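Skemard opens orders for Porkau kitchen arm

Tue 18 August

Skemard has opened orders for the Porkau, a bench-mounted robot arm aimed at small cafes, staff kitchens and residential care homes that want help moving cups, bowls and trays.

The kit sells for $2963, including the arm, a two-finger gripper, a mounting clamp and the control box. Delivery is extra. A monthly service plan is offered separately and buyers can go without it, although software updates stop after the first 24 months for anyone who does.

The company says the first units will leave its workshop within 22 working days of an order being confirmed. Buyers in regional areas should allow longer, as the arm is sent by road freight and has to be signed for.

Skemard product manager Kiri Hoani said the Porkau was meant for places that already had a dishwasher and a kettle but were short of hands at certain times of the day.

"A lot of the job in those kitchens is picking something up and putting it down a metre away," Hoani said. "It's dull work and it adds up. We wanted an arm that could do that part, at a price a small place could think about."

The Porkau is programmed by demonstration. A staff member holds the gripper by its rear housing, moves it through the job and presses a button at each pick-up and drop-off point. The system stores the path and then adjusts it using a camera mounted on a stand or, for an added fee, worn by the person doing the teaching. Skemard says most users will need to show the arm a job several times before it can repeat it without help.

Jobs can be saved under a plain name and started from a phone or from the control box. Two people can be given permission to change saved jobs. Everyone else can only start or stop them.

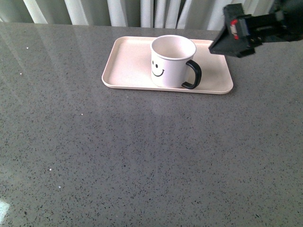
The arm is limited to light items. Its rated load is 3 kilograms with the arm folded in close, and less than that at full stretch. Skemard does not recommend it for glassware with thin stems, for knives, or for any container holding liquid hot enough to scald. Full cups can be moved at a reduced speed, which the company calls carry mode, but only across a level bench.

Handles are another limit. The standard fingers are flat and work best on straight-sided objects. A set of padded fingers, shaped to hook under a mug handle or the rim of a tray, is due as an accessory later in the year. No price has been set.

Firouzeh Mohammadi, who manages the kitchen at the Mahmoudi day centre, has had a Porkau on loan since July. She said setting it up had taken an afternoon and that the first week was slow going.

"We had it putting mugs on trays for morning tea," Mohammadi said. "It would get most of them and then stop short of one and wait. You learn to leave more room between things."

She said the arm was now used for two jobs, setting out trays in the morning and clearing empty cups to the end of the bench after lunch. Staff still load the dishwasher by hand.

"It's slower than I am, and that's fine. I can be on the stove while it's going. What I'd change is the stop button. It's on the control box, and ours is under the bench, so you have to bend down to reach it."

Hoani said Skemard had heard the same complaint from other loan sites. A stop button on a longer cable would be packed with every unit sold, and loan customers would be mailed one at no charge.

Mohammadi has not decided whether the centre will buy the arm when the loan ends. She said the purchase price was within reach but the service plan would have to come out of the same budget as repairs to the oven and the cool room.

The Porkau is not the only arm being sold to small kitchens. Rirkico, which makes a larger floor-standing model, rents its machines by the month and sends a technician to program each job. Skemard's approach puts more of the work on the buyer, with a lower cost up front and no minimum term.

Buyers will need a solid bench at least 60 centimetres deep. The clamp fits bench edges of ordinary thickness, including stone, though Skemard asks customers with stone benches to use the rubber plates that come in the box and to check the clamp screws weekly. Shiny surfaces can also confuse the camera in strong light. The manual suggests drawing a blind or curtain during teaching and keeping the light much the same when the job is run.

The arm plugs into an ordinary power point. It does not need an internet connection to run saved jobs, but one is needed for set-up and updates. Camera footage is kept on the control box and written over when the storage fills up, unless the owner chooses to send it to Skemard for help with a fault.

Cleaning is done with a damp cloth. The fingers come off with a hex key and can be washed in the sink. The rest of the gripper must be kept away from running water, and damage from water is not covered by the warranty.

The warranty runs for 12 months on the motors and gripper. Fingers, pads and cables are treated as wearing parts and are left out. Returns are accepted within 14 days if the arm is in its original packaging, with the buyer paying the freight back.

Orders can be placed through Skemard's website or by phone. Loan units are fully booked for now, and the company is taking names for the next round.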